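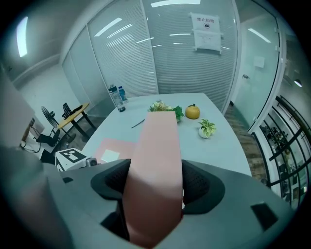

PRESEMVILLE, 19 May 2020 — Lindden, the regional internet provider, has agreed to buy the home broadband business of Cirnavby, a smaller company that serves towns along the lower river valley. The two companies announced the deal in a joint statement. They did not give a price.

Cirnavby customers will keep their current plans, prices and email addresses until the end of their contracts. Anyone on a month-to-month plan will stay at the same rate for 60 days after the sale closes and will then be offered a Lindden plan at a similar speed.

The sale covers the fiber lines, the street cabinets and the service vans. It does not cover Cirnavby's business phone service, which the company will go on running from its office in Presemville under the same name. Customers who buy both phone and internet from Cirnavby will get two separate bills once the deal is done.

Lindden started out as a computer repair and parts business and moved into internet service when it began wiring apartment buildings near its first shop. It later bought up several cable operators that were each serving only a few streets, and replaced their lines with fiber. The parts business was closed, but Lindden still sells routers and network cards at its customer counters.

Talks between the companies began last year and were put on hold in the winter over the question of who would pay to repair lines damaged by flooding. They started again in April. Under the final terms, Cirnavby will finish the repairs on the east bank before the handover, and Lindden will take on the rest.

The purchase also gives Lindden control of a project called Ñahui, a plan to bring fiber to 2,000 homes in the hills north of Presemville. Most of those homes now depend on satellite service or slow phone lines. Cirnavby had finished the survey and put up the first poles but stopped work when it ran short of money for the longer stretches.

Lindden said it would restart Ñahui after the sale closes and would keep the route already drawn up, with one change — the line will follow the county road instead of crossing the quarry. Households that paid a deposit to Cirnavby can leave it in place or ask for it back. Requests have to be made in writing, by mail or through the account page.

Cirnavby's broadband side has 29 employees. All of them have been offered jobs at Lindden, according to the statement, and the installers will keep working out of the Presemville depot. Billing and customer support will move to Lindden's main office. Support staff who do not want to make the move can work from home or take a severance payment.

Demand for home internet has gone up sharply this spring as more people work and attend school from home, and both companies have had trouble keeping up with new orders. Cirnavby stopped taking new customers in two towns last month. Lindden said the waiting list in those towns would be carried over in its present order, so people already on it will not need to apply again.

The deal still needs approval from the state utility regulator. The companies expect an answer by the end of the summer. Until then they will operate separately, and customers should go on calling the number printed on their bill. Notices explaining the change will be mailed to Cirnavby households with the next statement.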